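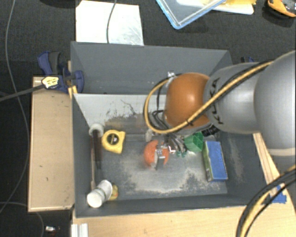 Student robotics club opens its doors for a second year of bin-picking challenge

September 16, 2018
By Babatunde Danladi, club secretary

The Morow Robotics Club is delighted to announce that its bin-picking challenge, which began last year as a small affair among friends and rather outgrew the room it was held in, will return in February with 6 student teams, a longer practice season and a prize fund of £2,000 given by our kind supporters at Gornetti.

For anyone who missed the first one, the idea is simple enough to explain to your gran over tea, and a good deal harder to carry out. A mixed lot of everyday objects goes into a bin, a robot arm reaches in, and the team's program has to lift the things out one after another and set them down safely on the other side. There is no remote control and no helpful student hand allowed once the clock has started. A ball wants to roll away, a clear bottle is awfully difficult for a camera to make out, and a tape measure is heavier than it looks and an awkward shape to get hold of — and all of these are things that most of us pick up without a thought while talking to somebody else.

Practice is already under way on the club's KUKA arm, and the teams have been taking turns at it in the evenings after lectures. New members generally start by writing a program for one object on its own, usually the ball, and are then let loose on the full bin when they feel ready (or a little before, which we find is often the best way to learn). Everybody's code is shared at the end of each session, including the attempts that went badly, and some of our liveliest discussions have come out of those.

"I joined thinking I would be spending my time on clever mathematics, and I have spent most of it thinking about bottles," said Ibrahim, captain of the Skudero team, who is in the second year of a mechanical engineering course. "You start to look at your own kitchen cupboard quite differently. I wouldn't have missed it for anything."

This year there will be 2 rounds. In the first, teams will know beforehand which objects they are going to meet, and they may practise with them as much as they please. In the second, the judges will bring objects the teams have not seen, and we have been asked to say nothing more about that, although we have had a peep at the list and there is at least one item on it that made us laugh out loud. Marks are given for objects moved, with a deduction for anything dropped or squashed.

The final will be open to the public, with free entry, and families are very welcome indeed. We had roughly 1,000 visitors over the course of last year's event, far more than we had put out chairs for, so we shall be borrowing more — and there will be tea and cake again, by popular request. Students who would like to join a team need no experience of programming and can simply come along to any practice evening and ask for Babatunde.

Comments

gillian_p
My two boys came last year and talked about it for weeks. Is there a lower age limit for the final? The younger one is six now and very keen to come back.

Babatunde Danladi
None at all, Gillian, bring them both! We only ask that little ones stay with a grown-up near the arm.

oldlathe
Good to see the unseen objects round. May I suggest a wet teabag.

Tomasz R.
Will the rules be put up online before February? Our lot at the college would like to try it on our own arm.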